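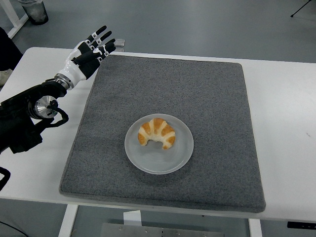 I've been on a felt kick all November, so bear with me! My kitchen table used to clatter every time a dish went down (Mamta Upadhyay upstairs could hear my breakfast) and a gray felt mat has fixed that completely. Speckled gray on a white table with one round plate near the middle, and you're set – mine cost $19 and I'd happily buy two more. 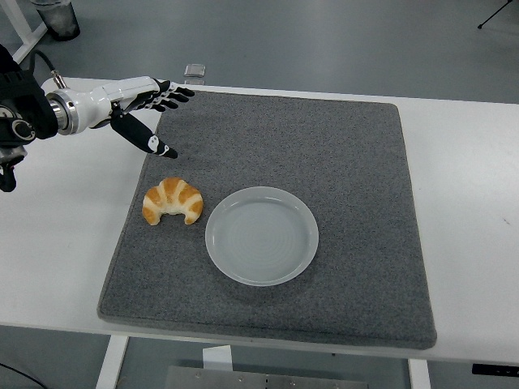 Now, the croissants. Rajkumari Bajpai brought us a batch from Kulard and I ate mine far too fast, standing up. Next time I'm putting it beside a round white plate and admiring it for a minute first, all those darker bands and creamy ridges where the dough rolls over. Then jam. Send me your favorite bakeries and I'll try three of them before the next issue!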